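Posted by the Ivton Evening School course desk | 3 comments | 12 shares

Household Wiring, week 2: connectors

Hi all! I promised notes, so this is the bit on plugs and sockets that I rushed through (sorry, the clock got away from me). A connector is just a join you can undo. Push it in straight, pull on the housing, and please don't yank the wire.
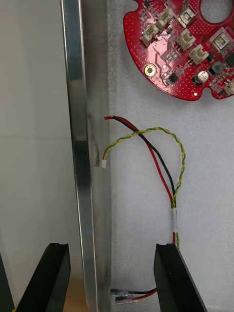

WULHOLM, Tue 10 September

My own rule is one job, one tray. I label both ends with tape before I unplug anything, even when I'm sure I'll remember, and I never do remember. Ratings come next week, so read page 18 of the Ranasinghe handout first!

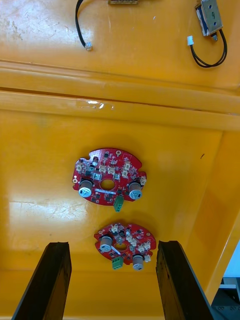

Cable with a small white connector, yellow bin.

Bring your tape and a pencil. Room 80 again.

We use cookies to remember your settings. Accept | Decline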